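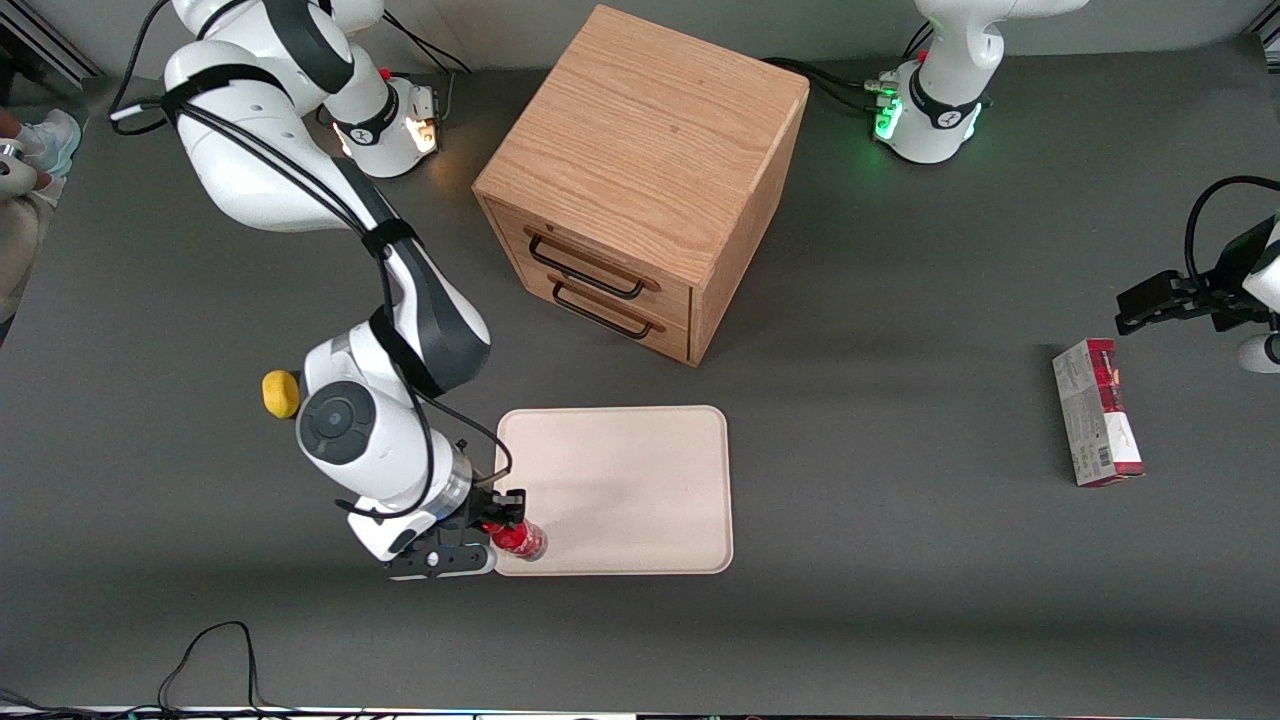

**Ticket 755: Small oak-look drawer cabinet, upper drawer sticking**
Opened by: Shona Mackay
Assigned to: Henryk Wieczorek
Product: Borwood two-drawer desktop cabinet, wire handles
Status: Closed

**Shona, Mar 4, 2020**

Hi Henryk! First off, I love this little cabinet. It's a cube, it fits anywhere, and the black wire handles look great against the light wood. My trouble is the upper drawer. It slides out fine for the first bit, then catches on the right side and I have to wiggle it. The lower one is perfect. I keep tea bags and small boxes in the top, and bottles lying down in the bottom.

Already tried:

- emptied both drawers
- rubbed a candle stub along the runners (better for an hour, then the same again)
- moved the cabinet to another table, in case the first one wasn't level

**Henryk**

Thanks for such a clear report, and good call on the candle! Two questions. Does it still catch if you pull with one finger in the exact middle of the handle? And are the handle screws tight? They go in from inside the drawer front, and a screw head that has backed out can rub.

**Shona**

Middle of the handle: still catches, a little less. Screws: the left one was tight, the right one turned almost a full turn! I got excited and thought that was it, but no. Still sticking after I tightened it.

**Henryk**

Worth doing anyway. Next, please take the upper drawer right out, turn it upside down and look at the bottom panel. It sits in a groove on all four sides. If it has dropped out of the groove at the back corner, it drags on the divider.

**Shona**

YES. Back right corner, hanging down by 3 mm. I can push it up with my thumb but it pops out again.

**Henryk**

Lovely, that's our culprit. Run a thin line of wood glue in the groove, press the panel home, and tape across the corner. Leave it upside down for 24 hours with nothing on it. Wipe off any squeeze-out while it's wet or you'll have a new bump to deal with.

**Shona**

Glued, taped, waited. It glides! I opened and shut it far more than I needed to. The tea is back in, and I've put the bottles on a shallow tray instead so the lower drawer can have my Goel sewing tins.

**Henryk**

So happy to hear it! I've added the corner check to our sticking drawer notes, ahead of the wax step. Closing this one. If the panel drops again within 90 days, reply here and I'll send a new drawer bottom.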